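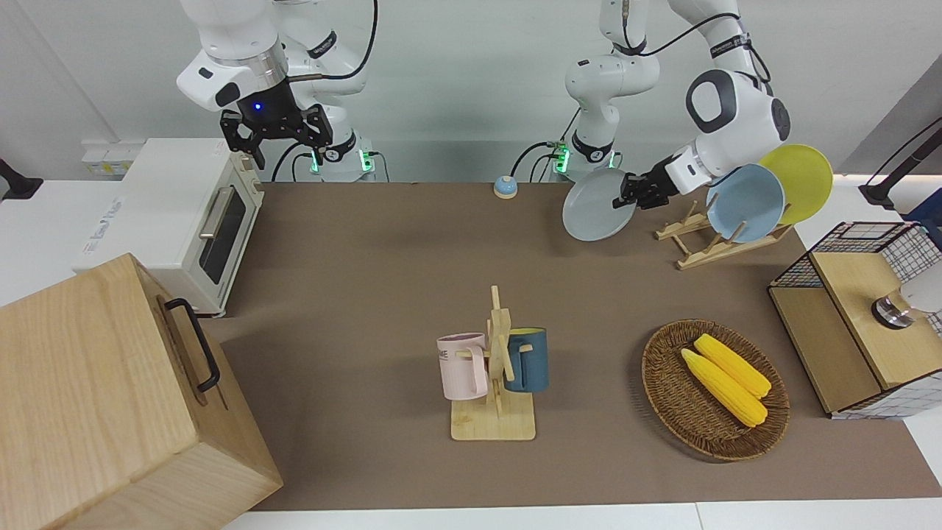
Éabha reckons we are testing the wrong thing, and that a gripper which needs a particular controller to hold a dinner plate is a gripper with a personality problem. She put this to me before I had my coat off, and I have written it down so she can't say later that she was talked over.

6 February 2020, Brandolcombe, long bench

Job for today was the left arm, plate to rack, stock Drasanis controller in the morning and the Pirihi box after lunch. Same jaws, same taught path, same grey plate. The right arm stays powered with its jaws open over the left side of the table, because the Pirihi wants to see both arms on the bus before it will talk to either. I lost most of November finding that out and am not going to re-derive it.

Setup notes, for whoever inherits this:

Mat is the brown one. Rack at the left arm's end of things, with the blue and yellow plates already standing in it, so the grey one has neighbours to hit. Jarlath wanted the rack empty for the first pass. I said an empty rack is a holiday. We compromised by doing it my way and letting him complain.

Toaster oven, bell, mug tree and the basket of corn all stay where they are. They belong to the kitchen set and every time somebody tidies them the next person spends an hour putting them back wrong. If you're only running plates, drive around them.

Stock controller, morning

Thirty runs. The approach is lovely. It has always been lovely. The arm comes over the top and down towards the rack like it's bringing you the bill, and you'd buy two of them on the strength of that alone. Then it closes on the rim and you remember where the money didn't go.

The close is position only. You tell it a width and it goes to the width, and if there happens to be a plate in the way that is between the plate and its god. I had the jaw setpoint at 1460 to begin with, which is what Jarlath left in the file. At 1460 it holds the rim firmly enough, and then the plate pivots when the wrist turns, because a rim is a curved thing and two flat fingers touch it on a line. Opened it up a bit and the pivot got worse. Closed it down a bit and the driver threw an overcurrent and let go, which I consider an extreme reaction to crockery.

Clean placements, 17 out of 30. Clean means in the slot, upright, neighbours not touched. Of the rest, most were the plate arriving tilted and riding up on the slat. Some I stopped by hand. No breakages.

Éabha came by around run twenty, watched one go in perfectly and left before the next. Her data set is therefore very encouraging.

Pirihi box, afternoon

Swapping over took longer than the leaflet says. The leaflet says it is a plug-in replacement, and it is, provided the plug you had in mind is the other one. Adapter lead is now in the drawer marked GRIPPERS OLD, since the drawer marked LEADS is full of grippers. Somebody should fix that. It will not be me.

Firmware is version 2. Don't take the update it offers on startup. It asks very politely and it is wrong.

What you get for the trouble is a proper current limit on the close, plus a hold mode that keeps squeezing at that limit after contact. So the fingers find the plate themselves and I don't have to guess at the thickness of a rim. With hold mode on, the plate still comes up with a tilt but it keeps the same tilt all the way to the rack, and a tilt that doesn't change is one you can correct for. I put a small wrist offset in before the descent and that was the whole trick.

Clean placements, 26 out of 30. Two of the misses were mine: I'd bumped the rack re-seating the yellow plate and didn't check it before pressing go. I've left them in as misses. Jarlath would take them out. Jarlath is welcome to run his own thirty.

Now the bad news. The Pirihi is slow to answer. From sending the close command to the box reporting contact I'm getting a median of 353 ms, and the arm just hangs there through all of it, looking as if it has walked into a room and forgotten why. The stock unit answers straight away, but all it has to report is that it went where it was told. On plates the delay doesn't matter. On anything that moves when touched (a mug on its peg, say) I think it will matter a great deal, and I'd like to see it on the mug tree before anyone signs for a second box.

I rang Pirihi about the 353. They asked whether I had taken the update.

Fingertips

Goda sent soft pads to go with all this. I did not fit them today. Changing controller and pads on the same afternoon is how we ended up with the October results, which are in this book under a sheet of paper taped over them. Pads go on next, one controller, same plate.

Éabha's view is that the pads would have fixed the stock controller by themselves for the price of lunch. She may well be right. A soft pad spreads the contact and the pivot comes mainly from having so little contact in the first place. I'd feel better about it if she weren't already saying it as though it had happened.

Disagreements, recorded as required

Jarlath: wants a score that includes cycle time. On that score the stock controller wins the day, as long as you don't mind where the plate ends up.

Me: would keep the Pirihi for the left arm and leave the right arm alone until the mug tests.

Éabha: see top of page.

Settings as left tonight

Pirihi on the left arm, hold mode on, current limit at the third step. Wrist offset saved in the plate file, NOT in the shared path file, so if you load the shared path you will get the old tilt and blame me. Right arm as found. The 1460 is still in the stock file with a comment next to it.

The left wrist cable wants watching. It rides along the upper segments all right but at full turn it goes tighter than I like, and I only noticed when I was standing on the rack side. Shortened the turn a few degrees in the plate file. Needs a longer loop or a clip, and the clips are in LEADS, so see above.

To do

Goda pads on the left gripper, stock controller first, thirty runs, grey plate.
Same again with the Pirihi.
Pink mug off the tree and back on, both controllers, log the contact delay each time.
Ask Drasanis whether the overcurrent trip can be raised without voiding anything.
Mark the rack position on the mat with tape so I can't bump it and then be honourable about it.

Added later, Jarlath's writing, in the margin: the October results were fine.

They were not. Tape stays on. Pads are in my top drawer if anyone gets in before me; please don't open the second packet until the first set has worn out.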